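Notes from the Staff Room: Hello from Room 2

Hello everyone! Mrs Tillman has asked each of us new starters to write a little something for the newsletter so that families know who is who, and my name came out of the hat first. I'm Evanthia Michailidis (Miss M is fine, the children settled on that by the end of my first morning) and I've been teaching Year 5 at Kimavstead Primary since May, when I took over from Bernadette Baptiste.

I grew up above my parents' bakery and was meant to go into the business, but I spent most Saturdays under the counter with a library book and I think they gave up on me fairly early. I studied geography, then worked for two years in the map room of a county archive, which I loved, although it was very quiet. A school party came in one wet afternoon to look at the tithe maps, and one boy found his own house when it was still a turnip field. He shouted so loudly that somebody came down from upstairs to check on us. I applied for teacher training the following week.

Before Kimavstead I taught Year 4 and then Year 6 at a much bigger school, with 568 children and a dinner queue that went round the hall twice. It's lovely to be somewhere I can learn all the names. I'm still muddling a few of the brothers and sisters, so please be patient with me!
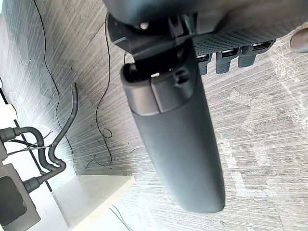 A dark grey gripper finger, with the wrist bracket above it.

In class we've been reading aloud after lunch every day, and the children have voted for a sea story next, so that's our first book in September. I'm also taking over the map club from Mavis Bellamy, who has very kindly left me her box of old walking maps and a long list of which ones have tea on them. We'll meet on Tuesdays straight after school, in the library, finishing at quarter past four. There's no charge but do send a snack.

Away from school I swim (slowly), grow tomatoes on a windowsill that really isn't big enough, and am 300 pieces into a jigsaw of the Norfolk coast that has taken over the kitchen table. Most of what's left is sky.

My door is open from half past eight if you'd like a word, or leave a note with the office and I'll ring you back. Have a wonderful summer, and Year 5, please don't forget your postcards!

Miss M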